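Painting old bedroom furniture - is the primer step really needed?
Forum > Home and DIY > Furniture and upcycling

mossybank
Posted 18th June

Hi all, long time reader, first proper post. I've got my heart set on doing the spare room in dark blues and greens.
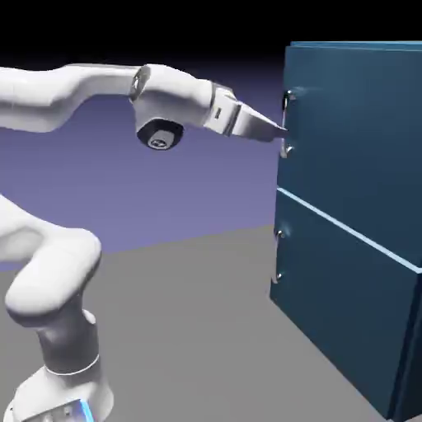 So the budget is tiny and I've already spent most of it on carpet. What I do have is a chest and two bedside tables from the Stallen range, bought ages ago, in that shiny white foil finish. Nothing wrong with them apart from being boring. I've seen people say you can slap Flomine satin straight on with no primer and no sanding, and it says much the same on the tin. The tin is £26 though, so I don't want to waste it. Has anyone done this on foil? Does it last, or am I going to be picking bits off by December?

tatty_annie
Don't do it! I did a wardrobe that way and it looked gorgeous for a fortnight, then I caught it with the hoover and a strip came off like sunburn. Prime it. Soltia do a grey one that's meant for shiny surfaces, and the grey helps no end if you're going dark on top.

brushloader
Going to disagree with Annie. I've had a kitchen dresser painted straight over melamine and it's been fine, kids and all. What I did do was wash it with sugar soap, twice, and leave it alone between coats. I think most of the peeling you read about is furniture polish that never got cleaned off. People blame the paint.

tatty_annie
Mine was clean! I'm not daft. And melamine isn't foil, foil is much slippier.

brushloader
Fair enough on the foil, I missed that bit. I'd still test the inside of a door before buying a second tin of anything.

mossybank
Ooh, a test patch is a good shout. How long would I have to leave it before I know?

kettleandcrumb
I'd give it 4 days and then try your fingernail on it. If it scrapes off in a curl, prime. If it only dents a bit it's still hardening and you can probably get away with it.

Also, and I know you didn't ask, please take the handles off first. I painted round mine thinking I was being clever and I've regretted it every single day. You can see every wobble.

halfpintdave
Sand it. A light go with a fine pad, takes ten minutes, wipe down, done. I don't know why everyone's so scared of sanding.

tatty_annie
Because foil is paper thin and if you go through it you've got chipboard fluff to deal with, Dave.

halfpintdave
I did say light!

kettleandcrumb
He's right that it helps, she's right that it's easy to overdo on the corners. Stay off the edges and you'll be OK.

mossybank
Right, tin bought, and a small Soltia primer as well because I'm a coward. Now I'm dithering about handles. The ones on there are plain plastic and I fancy something brassy. The Alvarado ones are lovely but there's no way I'm paying that for a spare room nobody sleeps in except my sister.

brushloader
Measure between the screw holes before you fall in love with anything. Old stuff often doesn't match what's in the shops now and then you're filling and drilling, and filler under dark satin shows up like a sore thumb.

kettleandcrumb
Or go for a single knob and fill the lot properly. I did that on mine in the end (after the wobbly paint disaster) and 2 coats over the filler hid it. Use a foam roller on the drawer fronts by the way, a brush leaves lines you'll notice when the sun comes round.

halfpintdave
Seconding the foam roller. Mine were 50p each from the market and I binned them after every coat, saves all that washing out.

mossybank
Test patch is on the back of the chest, one half primed and one half bare, so you can all stop arguing and I'll settle it! Will report back once I've had my fingernail at it.

tatty_annie
My money's on the primed half.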